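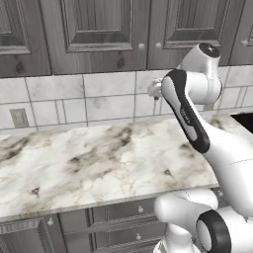 Fig. 1. Simulated kitchen, left counter section, arm at the counter with gripper empty.

Feb 25, 2019
Entry by Hanne Partanen. Copies to O. Koskela and V. Oksanen.

Subject: cabinet and drawer opening, kitchen model, Plornach task set.

The purpose of the present series is to determine whether the arm can be trusted with ordinary kitchen chores before any hardware time is requested at Prendberg. The task under review is the opening of one upper door or one lower drawer by its round knob, from a random start pose.

A total of 2,000 trials was run overnight. The door or drawer was opened fully in 1,014. Mr. Koskela has asked that partial openings be logged separately, and this will be done from the next run onward.

Principal observations:
Round knobs remain the difficulty. The fingers close on the rim and slide off when the pull begins. The two upper knobs that sit close together where the doors meet produced wrong-door grasps, which the script scored as failures. I consider that scoring correct.
Drawer pulls fail most often when the base stands close to the drawer fronts. The base position was not varied in this series and should be.
In 22 trials the wrist struck the counter. The contact threshold was left at the October value.

Assessment: the method is not ready for household use. A person opens a drawer without looking at it, and we cannot yet do so reliably with the full geometry supplied. Wiping the counter, proposed by Ms. Oksanen, may be the more suitable first chore.

Pending: U. Laitinen to supply revised knob friction values. Repeat with 2 base positions. Grasp offset table still to be checked against the Tronero version.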